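Firkport Neighborhood Seed Library: minutes of the spring meeting, May 2024

6 min read

Present: Unnur Østergaard (chair), Poul Þorgeirsson (minutes), and a very full room of members. Extra chairs had to come over from the bakery next door, so thank you, Geerts!

1. Minutes of the April meeting

Approved with one fix. The runner beans swapped in April were "Painted Lady" and not "Scarlet Emperor," as several growers were quick to point out. Poul has changed the record and has also relabeled the jar.

2. Packet count

The big news first. We now have 610 packets ready to lend, and 127 of them are varieties we have never had on the shelf before! Unnur read out the new ones by group and there was a happy noise from the back when she got to the peppers. We have six kinds of sweet pepper, four of them saved within walking distance of this room.

The lettuce drawer is the weak spot. Lots of people borrow lettuce in March and very few bring any back, mainly since the plants get pulled as soon as they bolt. Members were asked to leave just one plant standing per row. One good lettuce will give more seed than a street of gardens can use, and the flowers are lovely in their own scruffy way.

Anyone returning seed, please write the year on the envelope. We had a shoebox of squash seed come in with no year and no name, and it will have to be test sown before any of it goes out.

3. Germination tests

Poul reported on the tests from April. Tomatoes did wonderfully, even the old ones from the back of the drawer. Parsnips did badly, as parsnips do, and anything more than a year old has been taken off the shelf. The leeks were mixed. A second tray will be sown before we decide.

There was a long and very good talk on paper towels against soil. The paper towel people like being able to see the root come out. The soil people feel that a seed which sprouts in a warm kitchen may still sulk outdoors. We agreed to run both side by side with the same batch of beets and bring the results to the next meeting. Four members have signed up for trays.
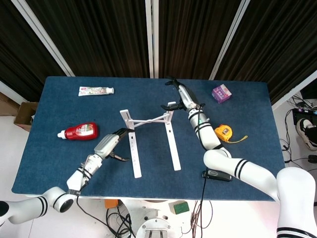 4. Money and the shelf

We hold $3000 from the plant sale and the small town grant together. That is the most we have ever had in the account, and the mood was cheerful. Three ideas were put forward:

- A proper cool cabinet for the long-term seed. Unnur has had a quote from Standance and thinks the middle size would do us for years.
- New drawers for the lending shelf. The bottom two stick in damp weather, and children can't open them at all.
- A set of fine sieves for cleaning seed, to be lent out like the seed itself.

The sieves were agreed on the spot. The cabinet was agreed in principle, with Unnur to ask how much power it draws in a year. The drawers can wait until fall, when a member with a workshop has offered to plane the runners and see if that does the trick.

One member asked if we should charge for packets. The answer was a warm but firm no from nearly everybody. The jar for coins stays by the door.

5. The Zarkulgate beds

The raised beds at Zarkulgate are ours for another two seasons! The owner of the lot confirmed it by letter, which Poul passed around. We have the four long beds along the wall and the two square ones by the gate.

The long beds will be used for seed crops only this year, so please don't pick from them, however good the peas look. Bed one is peas, bed two is kale left over from winter and now in full yellow flower, bed three is beets for the trial, and bed four is open to suggestions. Beans got the most support. Someone made a strong case for giving the whole bed to marigolds, and we may do the two ends that way.

The square beds are for anybody to pick and nibble. Strawberries are already in and the mint has been put in a sunk pot, after last year.

Watering: the sign-up sheet is on the shed door. Evenings are covered. We are short of people for early mornings in July, when half the members seem to be away. If you can do even one morning, please put your name down. The hose now has a new end on it and no longer sprays your shoes. 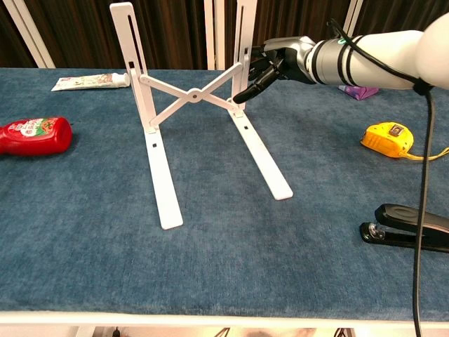
The kale will be ready to cut when the pods turn tan and rattle a little. Bring paper sacks and old pillowcases, and plan on getting chaff in your hair. Last summer we threshed it by treading on the sacks, and the kids loved it so much that we had to go and find more pods for them.

6. Keeping squash true to type

Unnur gave a short talk on hand pollination and it was the best part of the evening. For those who missed it: find a male and a female flower the night before they open, tape both shut, then come back early and dust one with the other. Tape the female flower closed again and tie a bit of yarn on the stem so you know which fruit to save. She has done it for years and says the hardest part is getting up before the bees.

Questions followed on whether zucchini will cross with pumpkins (some will, so look at the species name on the packet) and whether the odd squash that came up in a member's compost is safe to eat. The advice was to taste a tiny bit raw and spit it out if it is bitter. Bitter squash should go straight back on the heap.

7. Summer swap

We will hold it outdoors at Zarkulgate if the weather is kind, and back in this room if it isn't. Seedlings, cuttings and spare pots are all welcome. Please, no more horseradish. Cake is very welcome, and the rhubarb one from April has been asked for by name.

8. Any other business

- The borrowing book is full. A new one has been bought, with wider lines.
- A member is looking for an old blue potato grown in Firkport gardens in her grandmother's day. If you have a knobbly blue one in your patch, please let Poul know.
- The slug question was raised again and put off again, as it was getting late.

Meeting closed. Tea and a look through the new packets afterward, and several people went home with far more than they came for.

Comments (4)

beanrow: So glad about the Zarkulgate beds! I can do two mornings in July, will sign the sheet this week.

M. in the cottage: My mother grew a blue potato by the railroad side, long and thin though, not knobbly. Would that be any use?

Poul Þorgeirsson: Yes please! Bring a couple along even if they have sprouted.

tomato_late: Can the sieves go out by post or do we have to come in for them?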